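Notebook, April, Comow wallet pilot, offline payments bench

Back on the offline transfer tests this morning, with a big pot of tea and the heater going, and a much better mood than last time! For anyone catching up, the Erley ledger is our stand-in central bank, Comow is the retail wallet, and the Olosov cards are the ones meant to hold a small digital balance and pass it along when there's no network at all. We ran 172 transfers card to card before lunch. All but five settled properly once the cards were brought back online, and the five that didn't were all sitting in the same batch, which cheered me up no end (a batch fault I can live with, a random one keeps me awake).

I went through the batch log line by line, and I'm fairly sure the trouble is the counter on the receiving card. It gets bumped before the signature is checked, so if the tap is too short the card believes it has been paid and the ledger quite rightly disagrees. Yang build 13 has the same order of operations, so rolling back won't help us. 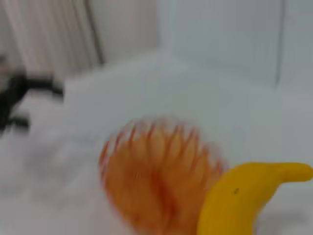
The other thing I wanted to get down before I forget is the holding limit. We've got it set at 10 units per card for the pilot, and I still think that's on the stingy side for anybody doing a real shop, but it does keep the loss small if a card goes down the back of the couch. I've been pricing the pretend market stall to suit, and a bright yellow banana like the toy one there can go in at one unit, so a full card buys a decent bunch and we get plenty of small payments to reconcile. Small payments are where the rounding shows up, so the more the better.

Still to do: swap the counter and signature steps, rerun the bad batch on its own, and ask the Erley side whether they log a rejected transfer or quietly drop it. I honestly couldn't tell from their notes. Cards are back on the charger tray, wallet left logged out.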